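We use cookies to keep you signed in and to count visits. Accept | Manage settings

Wrist camera blurs on thin plastic, shop arm build

drellanach_dan
May 11, 2020
Second arm at the Farkdale shop is up and running. It picks rigid parts fine. Film and bags are the problem. The wrist camera is fixed at 7 ms exposure and I still get smear whenever the arm moves sideways. The grip pads are the soft dark gray ones from the first build, with the pale tips. One frame from last night's run: 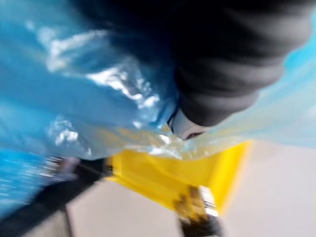

Gripper on blue plastic, wrist camera, mid-move.

The yellow part under the film is what I want the detector to find. It loses it as soon as the plastic overlaps it.

alitdale42
That's a lot of blur for 7 ms. Are you sure the setting is sticking? Mine went back to auto on every restart until I set it in the launch script. Read the value back while it's running.

pegboard
I'd leave the exposure alone and slow the arm down. What speed are you at?

drellanach_dan
400 mm/s on the sideways moves. 90 when closing the grip.

pegboard
Drop the 400 to 200 and try again.

mao_bench
Disagree. Slowing down won't fix the glare. The highlights on those folds are blown out and they'd be blown out standing still. Move the light off to one side or put a diffuser on it. I did that in October and changed nothing else.

pegboard
Glare is a separate problem. He asked about smear.

mao_bench
He asked about finding the yellow part. Both matter for that.

drellanach_dan
Read it back and alitdale42 was right, it was on auto. Fixed in the script. I'll run it at 200 as well and try a diffuser after that, one change at a time.

alitdale42
Post the launch file when you get a chance. I want to see where you put the exposure line.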